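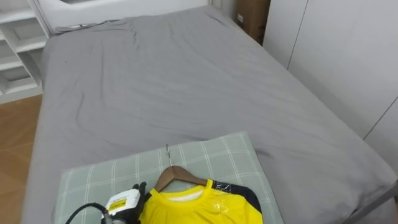 Fitted sheet creases along one side after making the bed
Posted in April by Mahsa Khosravi
Reading time: 2 minutes

I am responsible for preparing furnished rooms for incoming tenants at Olline, a small residence, and I would appreciate advice on fitted sheets. Each room is to be handed over with the bed made to a consistent standard. With the plain grey sheets we now use, diagonal creases remain near the head of the bed, and looser folds form where the fabric goes over the side of the mattress. The wardrobe stands directly alongside the bed, so it is difficult to reach the corners on that side. Our mattresses are 34 cm deep and the sheets are labelled for a depth of up to 36 cm. Is the sheet too large, or is the method at fault?

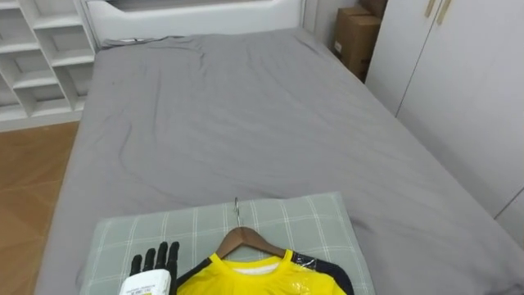

I should add that ironing every sheet is not practical for us. The sheets are washed at 40 degrees, tumble dried and stored folded until a room is due. Any solution would need to be manageable by one person.

Esmaeil Alipour
The depth you give is suitable, so I would look first at the order of work. Fit the two corners on the less accessible side before the others. Secure the head corner fully under the mattress, then the foot corner, and only then move to the open side. Diagonal creases usually mean that one corner seam is sitting away from the actual corner of the mattress. Lift the mattress slightly, turn the seam until it lines up with the edge, and draw the fabric down firmly.
Once all four corners are in place, smooth outward from the centre with the flat of the hand – a light mist of water will help with storage creases, provided the bed is left uncovered until dry.

Saeed Ghorbani
Buy better sheets. Ours never crease.

Ona Rozīte
I agree with the first reply, with one addition. Sheets should be removed from the dryer promptly and folded while still warm. Where colour and budget permit, a jersey knit sheet is more forgiving than a woven one. Sheet straps fastened beneath the mattress are also worth considering for beds placed close to furniture, although they take some time to fit on the first occasion.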